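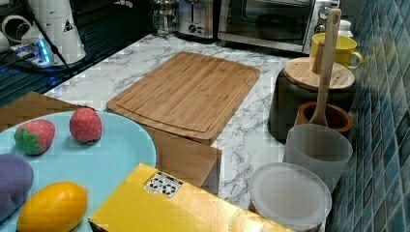
My town has been fighting over the name of a traffic circle for longer than it took to build the traffic circle. I bring this up whenever someone tells me that people have stopped caring about local government. They should come and sit through an evening in Nalodley, where I have heard a retired dentist quote the Federalist Papers at a woman holding a baby. The baby, to its credit, slept. I've tried explaining the dispute to visitors at my kitchen counter using whatever is in reach, and a plate of pretend fruit does as well as anything: the two red strawberries are the two sides, who look very much alike to an outsider, and the lemon is the circle. Most visitors ask for a drink at this point.

The facts are simple enough. In May 2019 the county finished a roundabout where Cárdenas Road meets the old mill route, replacing a four-way stop that everyone had hated. The paperwork called it Intersection 145. That would have been a fine name. It was short, it was accurate, and no one's grandfather was involved.

Then somebody at the county office suggested that the public might like to weigh in.

The public sent 727 letters, cards and emails, in a town where the last school board race drew 312 votes. Eifion Eynon, the clerk who had to open them, still keeps a few in his desk. One proposes naming the circle after the writer's late beagle and encloses a photo. One is a drawing of a circle with no other comment. One, four pages long and typed single spaced, argues that a roundabout can't have a name at all, in law or in logic, and closes by suggesting the writer's own.

"I thought we'd be done by lunch," Eynon told me. He has a calm, dry way of talking that I suspect he did not have before.

Two camps came out of the pile. The first wanted Cárdenas Circle, after the road, which was named for a family that grew onions there and moved away before anyone now living could have met them. The second wanted Sotero Circle, after the Sotero feed store, which stood on the corner until the county knocked it down to make room for the roundabout. You can see how the second group might have felt they were owed something. You can also see how the first group might have pointed out that the feed store had been shut for years and had raccoons.
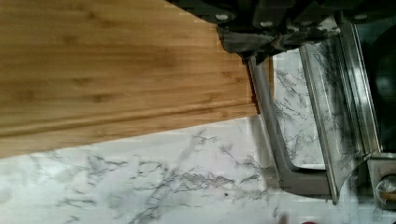 It would be nice to report that the matter was settled by a vote. There was a vote, and it was a tie, and the tie-breaking member had left early to pick up a prescription. By November a second meeting had been called, and by then a third party had joined in. Sumisent, a company that makes drawer liners out on the highway, offered to pay for the landscaping in the middle if the circle could carry its name. For one glorious evening the two camps were united. I have never seen so many people stand up at once who had spent months refusing to share a row.

Sumisent withdrew the offer and planted its own parking lot instead. It looks terrific.

Trinidad Sison has driven the school bus through that intersection in all its forms, and she has the least patience with the whole business of anyone I spoke to. She was for the roundabout, she likes the roundabout, and she has yet to hear a child ask what it's called. On her route sheet she writes "the round thing." Her substitute drivers have never gotten lost. 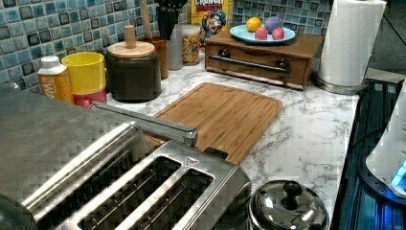 I asked her whether a name might matter to people who had lived here a long time and watched one corner after another get paved, widened or turned into a bank. She thought about it longer than I expected. Her mother bought chicken feed at Sotero's, she said, and the man at the register used to let her sit on the scale. She wouldn't mind a sign. She just didn't want to go to a meeting about it.

That may be the closest thing we have to a majority position. People want the feed store remembered and the onions remembered, and they want someone else to sit in the folding chair while it gets done. I include myself. I have attended every session, but I was being paid, and I brought a sandwich.

The matter is now with the county, which has asked for more letters. Eynon has ordered a bigger drawer.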